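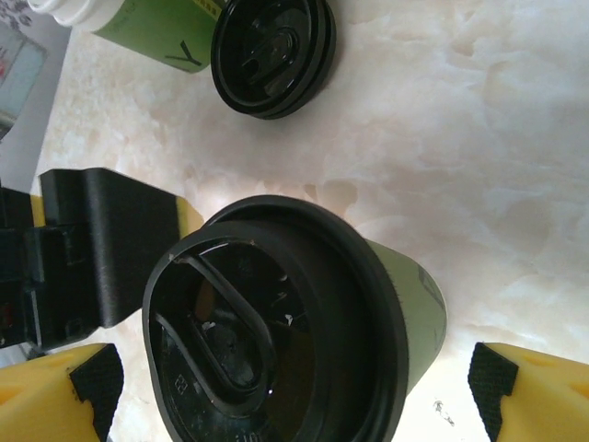 Tatent paper hot cups and lids – green

Single-use paper cups for coffee, tea and soup, sold by Sindgate. Green outside, cream inside. The matching lid is black plastic with a raised outer rim, a recessed center and a fold-back sip tab.

Cups per carton: 500
Lids per carton: 500 (ordered separately)
Minimum order: 3 cartons, cups and lids can be mixed

Press the lid down all the way around the rim before serving. Fill to a finger's width below the top. Do not microwave with the lid on.

Cups are shipped in sleeves inside a plain carton. White wrapping sheets can be added to any order and are sold in packs of 200. 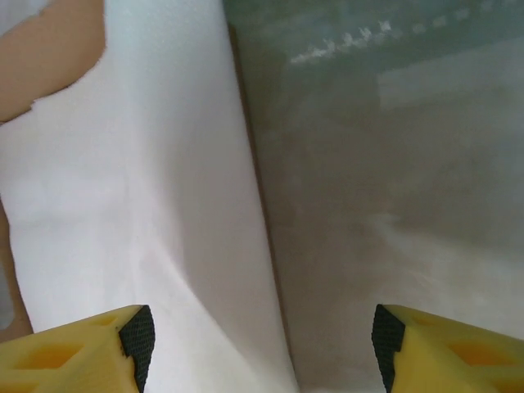
White sheet, with a piece of tan material at upper left.

Keep cartons off the floor and away from steam. Once a sleeve is open, fold the end over and use those cups first. On polished stone or marble-pattern counters, wipe up spills right away

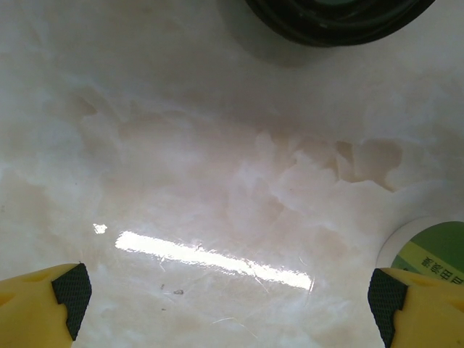

and use a soft cloth, as gritty pads leave fine scratches in a glossy finish. A cup set down on crumbs can rock a little, so brush the counter off between customers.

The green cup goes with most of our other table goods – paper trays, small dishes, gift bags with string handles. These are listed under Gál Party and Counter. 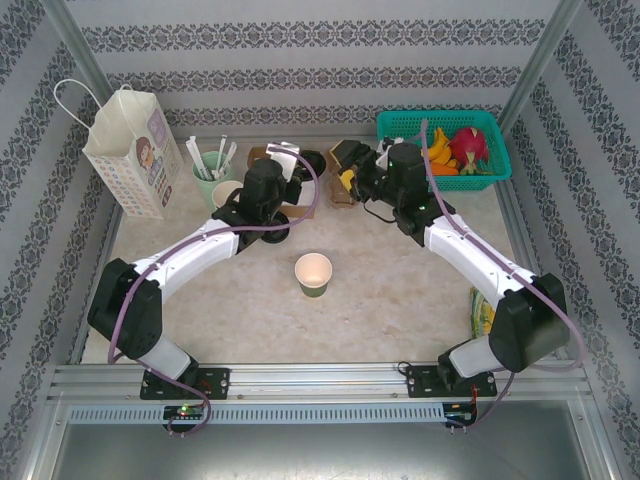

Green paper cup on a marble-patterned surface, with fruit basket and gift bag behind.

Orders leave our Ustetden warehouse within 3 working days. Unopened cartons may be returned within 60 days. Opened sleeves can't be taken back. For printed cups, ask for the custom price list.

Page updated October 18, 2005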